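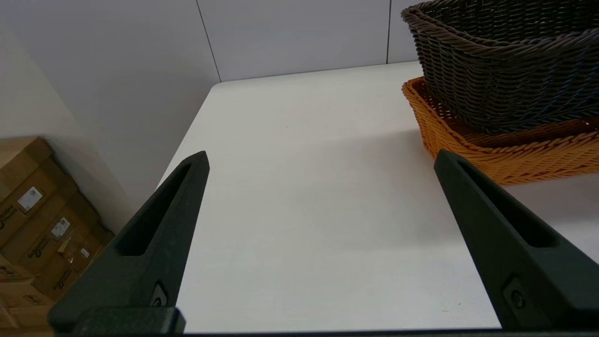

A plain white tabletop, matte.

Search this site Enter keyword Go

About Bikbridge

Bikbridge is an introductions agency for single adults. Members are matched by staff, one introduction at a time. There is no public directory of profiles and no swiping. The agency works from a single office in Wosov and takes members who live within 60 miles of it.

The company was set up by Bernadette Flanagan, who had spent several years scheduling appointments for a family counseling practice. Her first version of the service was a paper form and a card index. The form had 328 questions. Most members left the second half blank, and the answers they did give on favorite films and foods had little bearing on whether a second date took place. The current form has 20 questions. It covers children, religion, money, working hours, alcohol, pets, distance and the length of time since the last relationship ended.

How matching works

Each new member completes the form and then attends an interview, in person or by phone. The interviewer records two sets of answers: fixed conditions and preferences. A fixed condition, such as not wanting children, removes a candidate from the list. A preference, such as height, only changes the order of the list. Members may set up to four fixed conditions. Those who ask for more are invited to rank them, and the lowest ones are entered as preferences.

The list is produced by Hustumora, our in-house matching program, and is then read by a person. Hustumora does not send introductions by itself. A matcher can reject any name on the list but has to write down the grounds for doing so, and these notes are reviewed every May.

When a pair is selected, both members receive a first name, an age, a town and a short written summary. Photographs are sent only if both sides ask for them. If both accept, phone numbers are exchanged at 6 p.m. on the same day. No further introductions are made to either member until both have returned a feedback form or two weeks have passed.

Feedback

The feedback form asks whether a second meeting is planned, who suggested it, and whether any answer on file seemed out of date. Comments are not passed to the other person. Members who report being undecided after three meetings are offered a call with Sinéad Ó Néill, who runs member support. The call is optional. It does not advise the member to stay or to leave - it goes back over the original form and checks which answers still hold.

Membership can be paused at any time. A paused file is kept for a year and then deleted.

Size and ownership

We have made around 2000 introductions. The agency is privately owned and has no outside investors. It does not sell or share member data, and it does not pay for referrals. Group evenings are run separately under the name Dunne and have their own booking terms.

Comments

marlowe_t: Is the four condition limit per person or per couple? Form doesn't say.

Bikbridge Office: Per person. We will add a line to the form.

Kit R.: Paused mine in the spring and restarting was one phone call. Had to redo the working hours question as I'd gone to nights.

pjh: do you take people over 70

Related pages
Fees and refunds
What to expect at the interview
Dunne evenings: booking terms
Pausing or closing your file
Contact the Wosov office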